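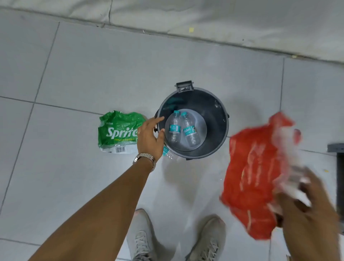 A machine that can weld a car door should have no trouble with a trash bin, one reader commented under our project outline, and asked why we needed a whole term to find out. We kept the comment in mind. It is a fair question, and most people in our class would have said the same in the fall.

Can a Robot Clear the Floor? Packaging Pickup as a Test Task
Term project report, Trammont Technical College, Department of Applied Automation
Submitted 22 January 2025

1. Background

Factory robots do well when the part is always the same and always in the same spot. Household chores and much shop-floor cleanup are different. Parts of the job change every time, and the things to be handled are often soft, bent or see-through.

We picked one small chore: taking empty drink packaging off a tiled floor and putting it in a round bin. A person does this without thinking and usually without bending down twice for the same item. We wanted to know how far a low-cost arm could get with the same work, and where it would stop.

2. Equipment and method

The arm was a Prandden bench model belonging to the department, mounted on a low cart. We fitted it with a gripper that has two flat fingers with rubber pads. Gripper and mount together weigh 1950 grams, which left enough lifting capacity for anything we planned to pick up. A depth camera on the cart looked down at the floor.

The control program was built on Rinport, the software used in our second-year course. We added our own routine for choosing a grasp point. Each attempt began with one item on the floor and the bin in reach. An attempt counted as a success if the item ended up inside the bin and the bin was still standing. If the item hung over the rim, we counted it as a failure.

The items were small water bottles, some whole and some crushed, printed multipack wrappers, and clear plastic film. The bin had no lid and nothing holding it to the floor.

3. Results

We made 127 attempts. In 65 of them the item went into the bin, so the success rate was a little over half. The items did not share this equally.

Whole bottles gave the best results. The gripper closed around the middle and the release was clean. Most of the failures here came from the camera, which often read the tile through the plastic and placed the bottle lower than it was. A colored label helped a lot, and we changed the routine to aim for the label when it could find one.

Crushed bottles were harder. They have no clear long side, and they tend to turn when one finger touches before the other.

Printed wrappers were easy to see and hard to let go of. The gripper could pinch almost any fold, but the loose part then dragged across the rim. Several times the wrapper pulled the bin along with it – twice it went over completely.

Clear film was the worst. The camera found the printing on it and nothing else, so the arm reached for the recycling marks as if they were separate small objects.

4. Comparison with a person

We also looked at how people do the job. The second hand matters more than we had expected. It goes to the rim and stays there while the other hand brings the item over. Our arm had no second hand, and the tipped bins show what that costs.

People also gather. A bag and a bundle of clear plastic can travel to the bin in the same grip. Our routine allowed one item at a time, and it had no plan for adding to something already held.

The last difference is in the release. A person can lower a bottle into the bin and feel when it is free of the rim. Our gripper opened at a fixed height.
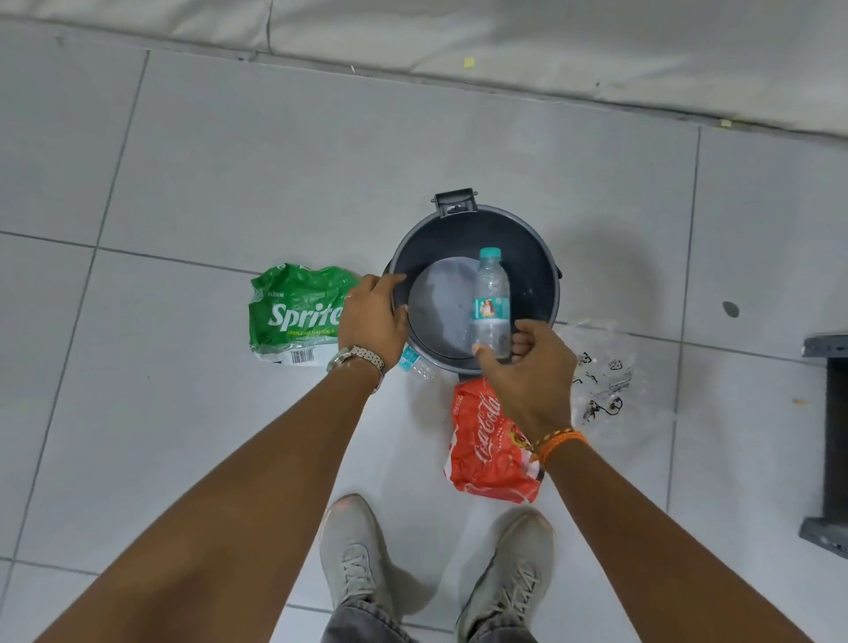 5. Shop-floor use

We visited the packing hall at Shawky in March of last year, before the project was approved, and the same kinds of waste were on the floor there. The bins stood in marked places along the line. A fixed bin would remove one of our main causes of failure, and so would a wider opening. The film problem would stay. We think an arm like ours could handle bottles in such a hall now, with a person taking care of the film and wrappers.

For a home we would not recommend it yet. The bin moves, the furniture gets in the way of the cart, and the arm is slower than anyone would accept.

6. Further work

– Clamp the bin to the cart and repeat the wrapper attempts.
– Add a force sensor to the wrist so that the gripper opens on contact with the inside of the bin.
– Try a suction cup for the film. Our one cup leaked at the hose fitting and was left out of the results.
– Test with more than one item on the floor, including items that overlap.

The grasp routine and the attempt log are stored on the department drive, in the folder for second-year projects.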